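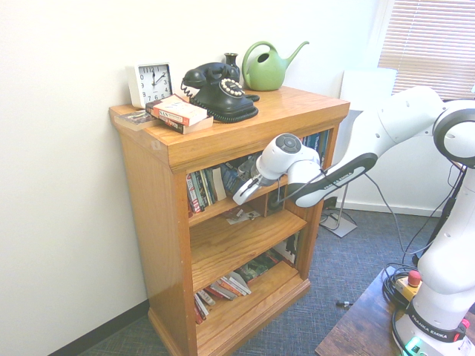
Looking after one arm: notes for the Gisthorpe talk
Ikechukwu Effiong, Vokora

Slide 1. Start with the job
One arm, one bookcase. The task is to take a book from a shelf and put it back. I have looked after this cell since September and I'll stick to what I do each day and what has gone wrong. Twenty minutes, questions at the end.

Slide 2. How it is set up
The arm is a Franka Emika, with its base on a wooden table next to the bookcase. Gripper with two fingers. The stop button sits on the table beside the base. Whoever is running the cell stands on that side.
The bookcase is at an angle to the wall. Please don't straighten it. All the taught positions are worked out from where it stands, and the carpet makes it easy to nudge without noticing. Check it first thing, before the arm is unlocked.

Slide 3. Working inside a shelf
This is the hard part. The gripper has to go in under the board above, and the wrist has very little room to turn. On an open table you can come at a book from above. In a bookcase you come in from the front and keep the hand low.
Our rule is that the hand leaves by the way it came in. No turning until the fingers are clear of the front edge.
Books that lean are worse than books that stand. Flat ones are worse again – the fingers need an edge to get hold of.

Slide 4. The cable
Spend some time on this one. The gripper cable runs along the outside of the arm. Too tight and it pulls at the connector when the wrist turns. Too slack and it catches on the shelf.
We had 3 failed connectors before we changed the routing. Now we move the arm by hand to its furthest reach, fix the cable there, then bring it back and look at the loop.
Keep the spare cable off the floor where people walk.

Slide 5. Daily check
Bookcase position.
Fingertips: wipe, look for wear, check they close square.
Cable: run a hand along it with the arm locked.
Stop button: press it, confirm the arm stops, reset.
One slow pass into each shelf with no grasp.
Takes 12 minutes. Log it in Obi even if there is nothing to report.

Slide 6. Fingertips
The pads are from Fludico. The first pair did 329 grasps before books started to slip. The current pair has done 1,048. Same pads, but we lowered the closing force and started wiping them every morning. Paper dust was most of the trouble.
Change both pads together, then redo the gripper zero. I forgot that once and lost an afternoon to it.

Slide 7. Still to sort out
A fixed stop for the feet of the bookcase.
A better clip at the wrist – the present one works loose.
Thin books. If anyone has a pad shape that helps, find me at the break.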